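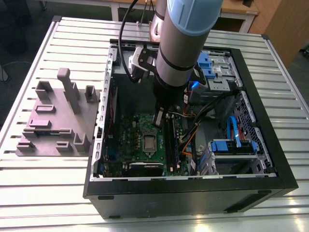
How often should a process pump be sent in for overhaul?

Erelitz recommends an overhaul every two years for pumps in steady service. Pumps that handle gritty or corrosive liquids should come in every year.

Print | E-mail

2/ Erelitz has repaired and rebuilt industrial pumps at its Hamell works since 2008. Our shop accepts centrifugal, gear and screw pumps from any maker, and last year 106 units passed through the test bay.

3/ On arrival, each pump is drained, cleaned and taken apart. Shafts are checked for straightness, and casings are measured for wear. The customer receives a written report with prices before any repair work begins. 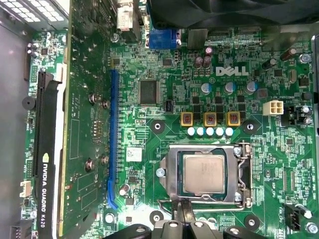
Dell motherboard and NVIDIA Quadro K620 graphics card.

4/ Standard overhauls are completed in 20 working days. Castings made to order take longer – the delivery date is confirmed with the quotation. Customers with a Dimden service contract are given priority.

5/ Mechanical seals are replaced at every overhaul, whatever their condition. For liquids above 60 °C we advise
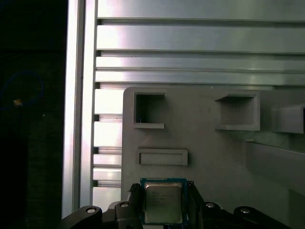
a double seal with its own flushing line. Our engineers will confirm the seal material once they have the data sheet for the liquid.

6/ Every rebuilt pump is run on the test bench at its rated flow before it leaves the works. Vibration and bearing temperature are recorded, and the readings are supplied with the unit.
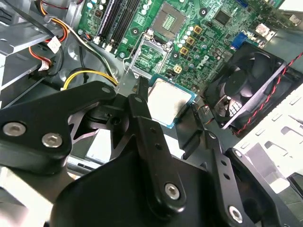 7/ Coupling guards are supplied with all rebuilt units and must be refitted before start-up. Please keep the original fasteners. The guards use hex-socket screws, the same general type as the silver ones on the black links in the photo, and a plain hex key is all that is needed.

8/ Bookings for the May intake at Hamell are open. Inquiries should be addressed to Jhair Huamán, Service Department, or to the Mohamedi branch office.

Print | E-mail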